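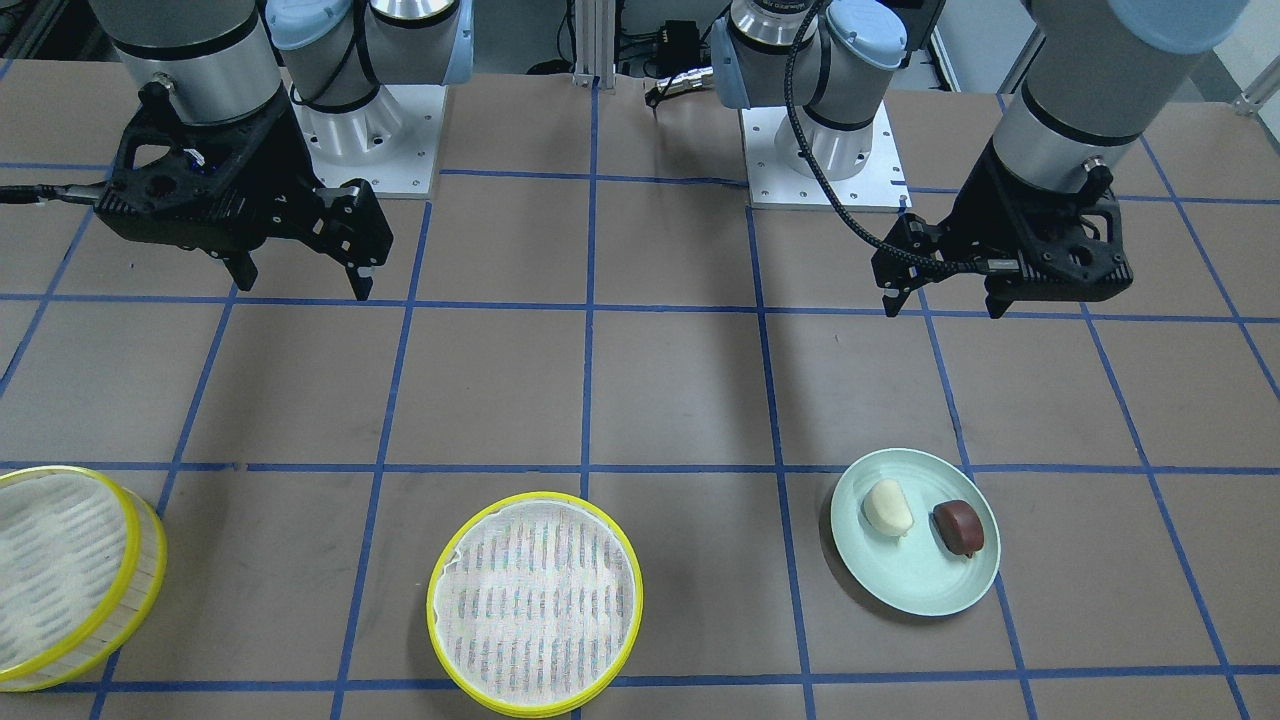
*Foren Bench Notes, Issue 12, p. 20*

# Woltulent two-arm bench package: what it really costs to get going

I've wanted a two-arm setup for the Levton shop for ages, and last spring the money finally came through (most of it, anyway). We went with the Woltulent package, ordered through Hlongwane, and it's been earning its keep long enough now that I feel OK telling other people what to budget for. Short version: I like it a lot! I'd buy it again. I'd just write the purchase request very differently.

The package is two arms, two grippers, two teach pendants and the cables to join it all up. The quote is a single line, and I read that line as "robot, done." Please don't do that. My first draft budget had the arms at nearly the whole amount and a little "misc." at the bottom, and misc. was gone before we'd moved anything. If you take one number from this review, set aside 20 percent of the package price for what goes under, next to and behind the arms.

## The arms themselves

Lovely. They come on square base plates that bolt down at the corners, and the joints have those light blue caps that make the whole thing look friendlier than it has any right to. Delivery took seven weeks from the signed order, which Hlongwane had told us up front, so no complaints there. Ours landed in October.

Moving them around by hand to teach a position is smooth, and the motion is quiet enough that you can hold a normal conversation at the next table. The reach of the two overlaps nicely in the middle of our work area, but you have to plan for that before you drill. We cut out cardboard squares the size of the base plates and slid them around the table for most of an afternoon, and I'd call that the best free thing we did on the whole project.

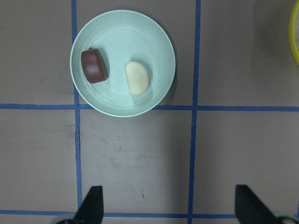 Denise Prather

Now the grippers. They're the black parallel kind, one per arm, and for our sort of work (small pieces on a green dish, baskets with yellow rims, that kind of thing) they've been great. They look chunky, but the fingers get in closer than I expected. What I'd change is the order form. Spare fingers are a separate item, and we skipped them to save a bit, then ended up paying shipping on a tiny box later. Put them on the first order.

The cable to each gripper runs down the outside of the arm and plugs into its side. It works fine, but you do need to leave a generous loop so the wrist can turn, and the loop swings. Budget for cable ties and some patience. I'd happily pay more for a version with the cable tucked inside, and I told Hlongwane so.

Props and table covering cost next to nothing, and I mean that as good news! Our grid is blue tape, laid by hand, a bit wobbly in places. I'd priced a printed grid mat and I'm so glad we held off, because we've changed our minds about the cell size already. Tape is cheap. Buy more than you think.

## The bits I forgot

Framing was the big one. You want aluminum posts and rails around the table, partly to hang things on and partly so there's a shelf for the monitor and the cable coils. I'd put in for the posts and left out the feet and the brackets, which add up faster than the long pieces do.

Then there's the second table. It never crossed my mind that we'd need one! The pendants have to rest someplace you can reach them, the power bricks need a home, and everybody puts their stuff down there. Ours is a long white one and it's full. If your floor plan has the robot table and nothing beside it, go back and draw another rectangle.

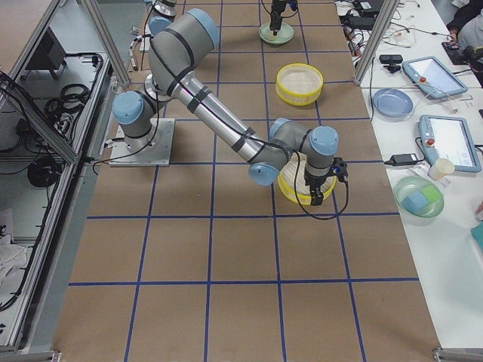 *One arm down at a yellow container, with the pendants and the rest of our clutter on the white table.*

Power is the other thing to walk through before you sign. Count outlets, then count plugs, then look at where the cords will run. I did the first one only. We had an electrician back for a second visit, and that visit wasn't in anybody's budget.

## Pendants and support

You get one pendant per arm, each with a touchscreen and a red stop button. I thought about asking for a package with a single pendant to save money, and I'm happy I didn't. Having a stop button for each arm makes training new people much less nerve-racking. The menus are fine once you've found everything, though the manual isn't much help with two arms running together.

Warranty is 12 months on our contract. Ask for the price of the extension now, while they still want the sale, and get it in writing.

## Would I recommend it?

Yes, if you've got bench-size work and can defend the extra line items. If your money is fixed and tight, look hard at starting with one arm, and make the table big enough for the other later.

I'm putting in for spare gripper cables next, plus a proper shelf for the power bricks. Prices and terms were checked with Hlongwane on 1/15/24, so get a fresh quote before you plan around mine.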